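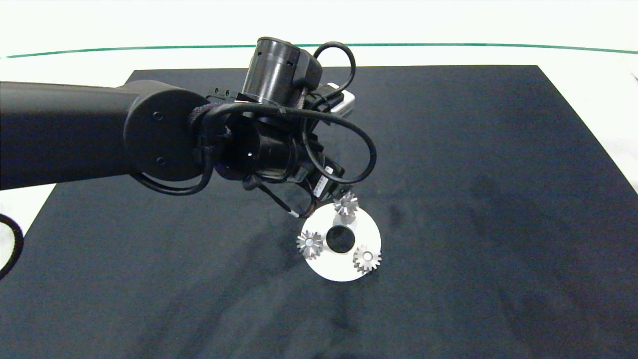
## Rearing hall 3, Hirkbridge – monthly inspection

Cricket and mealworm lines. Checked by Tincuța Manole and Getachew Gudeta, 4 Apr 2019.

- [x] Footbaths filled and dated at both doors
- [x] Hand wash, hairnets and dust masks stocked
- [ ] Dead insects removed from all racks. *Rack 19 missed. Bag and freeze a sample before cleaning.*
- [x] Feed bins closed, no mold or clumping
- [ ] Extractor filters changed. *Left side done, right side overdue. Frass dust on the ledge below it.*
- [x] Escape traps emptied, count sheet signed
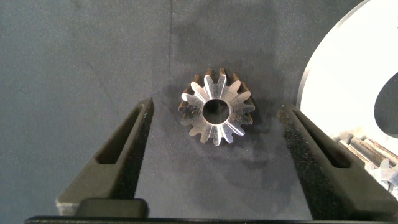 *Bevel gear, face up.*

## Crates and stock

- [x] Crates from Flekport kept apart until cleared
- [ ] Cracked crates pulled from use. *Crate 719 still in the stack – split at one corner, larvae getting out. Valter Louro to scrap it.*
- [x] No more than 2,000 adult crickets per breeding pen
- [x] Heat mats and thermostats agree within one degree
- [ ] Water gel replaced. *Batch from Cárdenas smelled sour. Don't use the rest; Wálter Zapata is asking for a credit.* 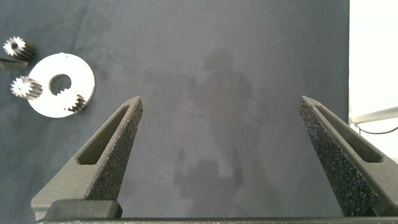

**Do crates from a rack with dead larvae have to be washed separately?**

Wash them last, after all the healthy racks, and drain the tank when you finish.

## Follow-up

Rack 19 and the right-hand filter go to Mahfuz Sarkar. Both get looked at again before the end of April. Signed copy in the Grumen folder by the hall door.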